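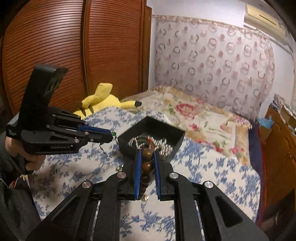
Sorting jewelry on a bed with two hand-held grippers. One holds a strand of dark wooden beads, the other a thin silver chain.

2020-12-03
By the Trakix newsroom

Stamgate opens home recording program for robot training

Stamgate, a small company that prepares training material for robot makers, has opened its home recording program to new participants. The people who join it do simple household tasks in their own rooms, using a pair of grippers which they hold in their hands. The recordings are later used to teach robot arms the same tasks.

The program started in September with 70 participants. According to the company, they have delivered 1426 usable recordings until now, and the goal is to reach 2000 before the next version of the software is trained.

Most of the first recordings were made in kitchens and showed cups, spoons and folded towels. The new task list goes to smaller things. It includes necklaces, bracelets, loose beads, buttons and coins, which must be taken out of a tray, moved to another place or put back. Small objects were requested by Lappalainen, a maker of light robot arms and the first customer of the program. The company wants its arms to handle items that bend, roll or hang down when they are lifted.

A chain or a string of beads is a difficult object for a robot. Its shape changes with every movement, and it can catch on other things in the tray. Writing rules for all these cases takes a long time, so Stamgate prefers to collect many examples from people who already know how to do it with their hands.

The grippers have two fingers, and the person opens and closes them from the handle. The person feels some resistance when an object is held, and this is the main difference from remote control, which Stamgate tried before. In the earlier trials, an operator sat in an office and moved a robot arm in another room with a pair of levers. The work was slow — one bracelet could take several minutes — and the operators often pressed too hard or let the object fall.

Remote control has not disappeared completely. Lappalainen still uses it for the last step, when a trained arm makes a mistake and a person must take over and correct it. These corrections are also saved and added to the training material.

New participants receive a short lesson by video and must complete 5 practice tasks before their recordings are accepted. They are asked to work at normal speed and to keep the mistakes in. If a bead falls from the gripper, the person should pick it up again and continue with the task. The company says that such moments are useful, as a robot also has to learn what to do after a bad grip.

The recordings are checked with Rello, a program that marks the beginning and the end of every grip. Files with a missing part are sent back, and the participant can repeat the task.

Stamgate pays for each accepted recording, but has not published the rate. Registration is open on the company's website, and the first group with the new task list will begin after the holidays. A list with fabric tasks, such as closing a zipper or turning a sock, is in preparation.

Filed under: Robots & Automation
38 shares | 4 comments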